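Chapter 5
The Household Medicine Box

My grandmother kept her medicines in a biscuit tin on top of the wardrobe, and when one of us had a cough the whole family would gather underneath while my uncle fetched the stepladder. I tell this story to every new class, partly because I am fond of it, and partly because almost everyone in the room has a tin of their own to tell me about - a shoebox, a drawer full of batteries and loose tablets, the door of the refrigerator. The tin held a bottle of eye drops older than I was.

This chapter deals with the small store of remedies that nearly every home keeps, and with the work of looking after it. In Chapter 4 we followed Nermin Yurt through her linen closet, and you will find that a good deal of what she taught us there comes in useful again. Sheets, however, do not expire. A medicine box asks for a little more reading and a little more patience, and I would suggest a cup of tea and a free hour before you begin.

We will start, as Müzeyyen Eren does in her evening course in home management, by taking everything out. She likes a large bare table and good light, and she won't let her students throw away a single thing until it has all been brought together, including whatever is hiding in coat pockets and handbags (there is always something in a handbag!). Only then do we sort. Bottles go with bottles, and flat packets stand on edge so that their fronts can be read. Cough drops and other everyday comforts stay near the front, where a person with a sore throat can get at them at two in the morning without waking the house.

For the container itself, we favor a clear bin with a divider. You can see what you have, and the two halves keep small things from sliding under large ones. It should have a home well out of the reach of children, which I'm afraid the top of the wardrobe did manage rather well.

Cough drops, pill bottles and packets at the sorting table

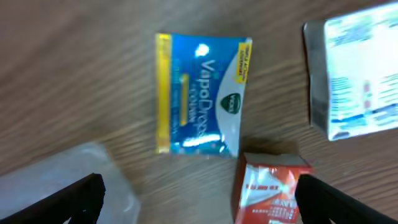
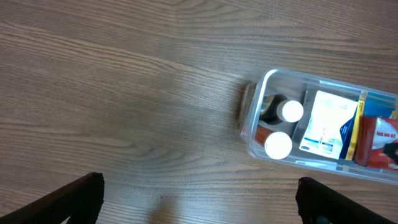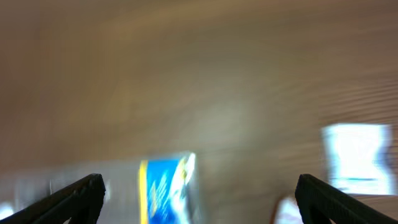
Once the sorting is done, we come to dates, and they deserve a slow look. Section 5.1 explains where to find them on a carton, a bottle and a foil strip, and what to do when the print has rubbed away. Section 5.2 turns to leftovers and how to dispose of them safely through a pharmacy. In Section 5.3 you will draw up a list for the inside of the cupboard door, using the plan Selim Bayram made for his parents' apartment, which he has kindly let us print in full, crossings-out and all.

Before reading on, please find your own medicine box, wherever it may be, and set it beside you. Leave it just as it is for now. You will want it for the first exercise.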